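How to run a robot demonstration at an open day

This guide covers setting up and running a short demonstration with a pair of table-mounted robot arms, for visitors who have mostly never seen one close up. It is based on the open day we hold at the Bornar workshop in Bandon each July. The task we show is bag handling, where two arms work on soft bags on a tabletop. It can be adapted to any task that fits on one table.

Choose the task

Pick something visitors do themselves at home. Bags work well for this. Everyone has picked one up by the handle and had it fold over, so they can see the difficulty without a talk beforehand. We tried stacking blocks one year and people walked past.

Keep one run under three minutes. Anything longer and those at the back drift off. If the full job takes longer, show one part of it and say that it is one part.

Mix the bags. Put out cloth and plastic, some that stand up and some that slump. A bag with stiff handles is a good one to start with. Leave the thin plastic ones until the group has seen a run or two.

Set up the room

1. Put the table at least a metre from any wall, so that you can get behind it.
2. Mark a line on the floor in tape where visitors should stand. Ours is 1044 mm from the front of the table, which clears the full reach of both arms with room to spare.
3. Run the power cable away from the visitors' side and tape it down along its whole length.
4. Place the stop button where the operator can reach it without looking. Press it once with the arms moving, before the doors open, to check that it works.
5. Set the speed limit. On our Tang controller we use 670 in the speed field for open days. Your controller will have its own units, so find a setting where a visitor can follow each movement by eye.
6. Put rolls of tape, sticky notes and pens where you can get at them. You will need them more than you expect.

Warm up the arms

Start 13 minutes before the first group. Run the arms through their home position three times with the table clear, then put the bags out and do two full runs. Listen for anything rubbing. Cables that were fine last week may have been moved in transport, so watch them through the whole range of the wrist.

If one arm stops short of its home position, restart that arm alone. Restarting both means lining them up again, and that takes longer.

Run the demonstration

Limit each group to 10 people. Tell them what the arms are about to try, then start. Don't talk over the first run. Most visitors would sooner watch, and their questions come afterwards.

Bring both grippers in over the bags slowly. Pause there for a moment so that people can see how near together the two hands have to work. Then carry on with the pick.

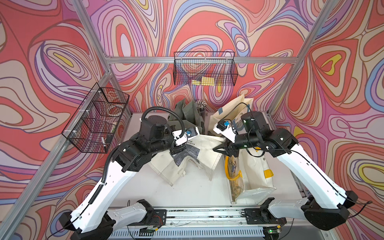 What should I do if an arm drops a bag during a run?

Leave it where it falls if it is still on the table, and let the arms try again. If it has gone on the floor, stop both arms, pick it up and start a fresh run.

After each group, put the bags back in a heap. A tidy row makes the job look easier than it is, and the next group will notice if you arrange them while they watch.

Pack up

Send both arms to their rest position before you switch off. Take the bags off the table, unplug the controller and coil the cables loosely. Write down any faults while you still remember them, with the time and which arm it was.

Related guides

Lining up two arms on one table
Choosing grippers for cloth and plastic
Moving the Nondness bench by van
Floor markings for visitor areas
Tang controller: restarting a single arm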